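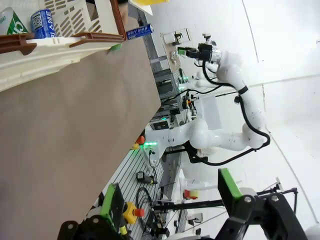

Hi all, time for the March update on the Mota planner, and it's a happier one than last time!

The big item is the two-arm scheduler. Until now each arm planned as if it had the table to itself, and we sorted out the clashes afterwards by making one of them wait (slow, and a bit embarrassing when the folks from Fernach came by). Now both arms share one timeline, and the planner books space along it before anything moves. We ran 334 crate-packing trials on the new build and had 5 stops for arm-to-arm conflicts. All of them came from the same bug, a stale joint reading after a reconnect, and that's fixed in the current branch.

Perception is moving along too. We've labeled 2512 wrist-camera views of cans and cartons, and cans lying on their sides are finally getting sensible grasp poses. Cartons are still hit or miss when they're pushed up against the crate wall. I think the slots in the wall are confusing the edge detector, but I haven't proved it yet, so please don't quote me on that in the Hastden review.

Planning time is down to nearly 55 milliseconds per move, which I'm really pleased with. The Clornasitz logging tool took longer than I'd promised – I rewrote the replay part twice – but you can now scrub through a run and see what each arm thought the other was doing.

Next up: cartons, then handovers between the arms. I'd also like to move the leftover tooling money into compute, if you're okay with that. Let me know before I put the order in.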